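Palen : la paroisse évangélique reprend ses cultes dans la salle Gotier

2025-10-18 - Après plusieurs mois sans lieu fixe, l'assemblée évangélique de Palen a retrouvé un toit. Le premier culte dans la salle Gotier, louée pour deux ans, a réuni 51 personnes, selon le pasteur Tatu Odera.

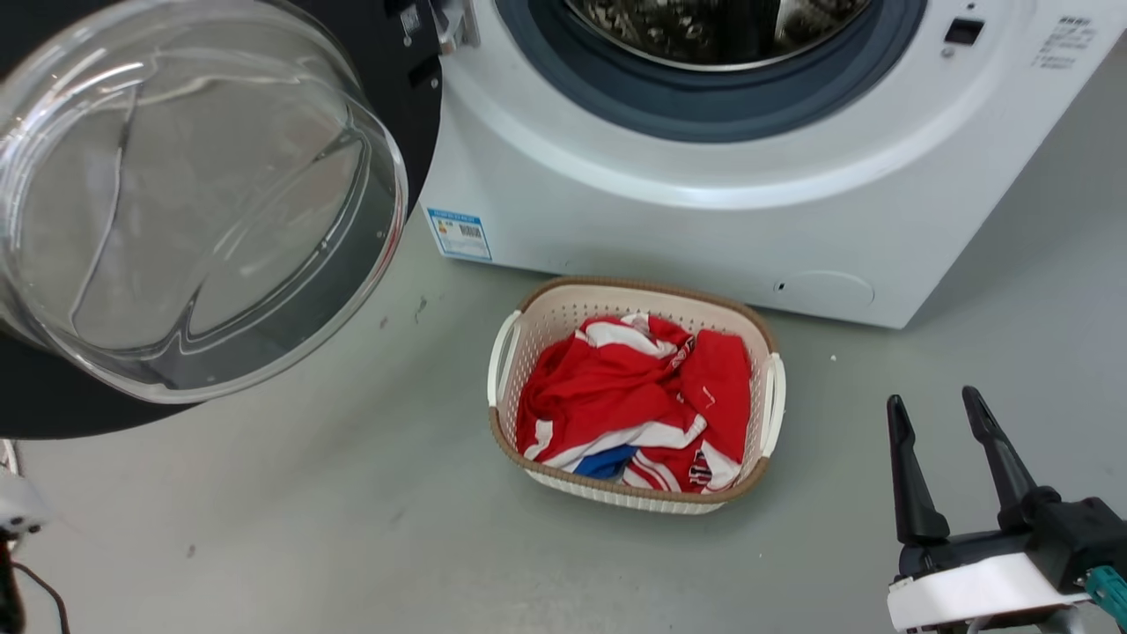
Lave-linge à chargement frontal, porte ouverte.

L'ancienne chapelle de la rue Probert est fermée depuis juin, à cause de l'état de la charpente. Les fidèles se retrouvaient depuis dans des maisons privées, par petits groupes. « Nous avons prié dans des cuisines et des garages, et personne n'a quitté l'assemblée », dit le pasteur.

La nouvelle salle peut accueillir 200 personnes assises. Le culte a lieu à dix heures, suivi d'un repas en commun. L'école biblique pour les enfants va recommencer aussi, 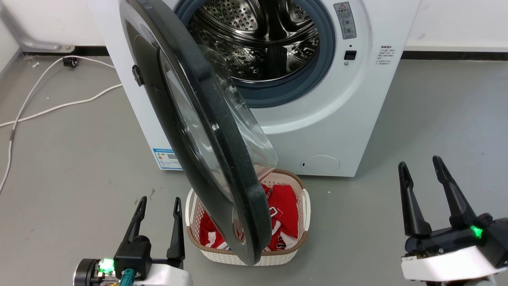

mais seulement quand la pièce du fond sera repeinte. Une collecte est ouverte pour la réparation de la chapelle - elle a déjà apporté 2 275 euros. L'assemblée n'a pas encore choisi l'entreprise pour les travaux.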